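Vimora Printed Tablecloth, Branch Pattern

Bought for: a folding table, mostly used for sorting and folding laundry
Size ordered: the middle of the three
Rating: 8 out of 10

I fold clothes on a table. For years that table had nothing on it, and dark things picked up whatever was on the surface, mostly crumbs and cat hair. I tried an old bath towel first. It bunched up every time I pulled a sleeve straight. Then I tried a bed sheet, which was too big and got caught on my knees. In October I ordered this tablecloth from Sastholm and have used it for every load of laundry from then on.

The print is thin gray-green branches with small leaves and tiny brown flowers on a cream background. It is quiet enough to live with every day. I had worried that a pattern would make it harder to see what I was doing, but with dark clothes it makes no difference. A black shirt shows up well on cream and I can find the side seams and cuffs right away. White socks are harder. I do those on the bed.

The cloth came folded in a flat plastic sleeve. The creases were sharp and took two washes to go away. Ironing on low got rid of most of them, but the center fold hung on until the second wash. The care tag says warm water and a low tumble dry. I have followed that and the colors look the same to me as they did at the start. It did shrink a little in length. If your table is close to the maximum size listed, go up one.

Grip is decent. A long-sleeved shirt stays where you lay it and you can pull the sleeve out to the side without dragging the whole cloth along. Slippery fabrics such as a rain jacket lining will still slide. On a very smooth tabletop the cloth itself moves, and I put a thin rubber mat from Hollex under mine. The mat was a separate purchase and you may not need it.
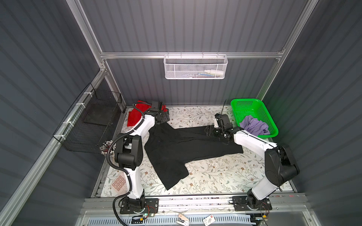 Hemant Bansal wrote in to say his went onto a kitchen table and the hem started coming loose at one corner after the third wash. He sewed it back by hand in a few minutes and has had no trouble since, but he would have liked a double row of stitching at that price.

I checked mine after reading that. The hem is a single row all the way around. Two threads had pulled at one corner, so I trimmed them and put a few stitches in. It has held. I took one point off for this.

Stains: I spilled coffee on it on a Sunday morning and left it for an hour. Dish soap and cold water took out nearly all of it. What is left is a faint edge beside one of the branches and I have to look for it. Ink from a laundry marker did not come out at all, so keep the cap on.

Compared with the Joshi plain cotton cloth I had before the towel, the Vimora is heavier and hangs better at the sides. The Joshi was easier to iron. If you want something for dinners and plan to press it each time, I would still look at the Joshi. For a work table that gets used and shaken out, I prefer this one.

The other point came off for the sizing chart, which lists the cloth before washing and doesn't say so. I would order it again in the larger size.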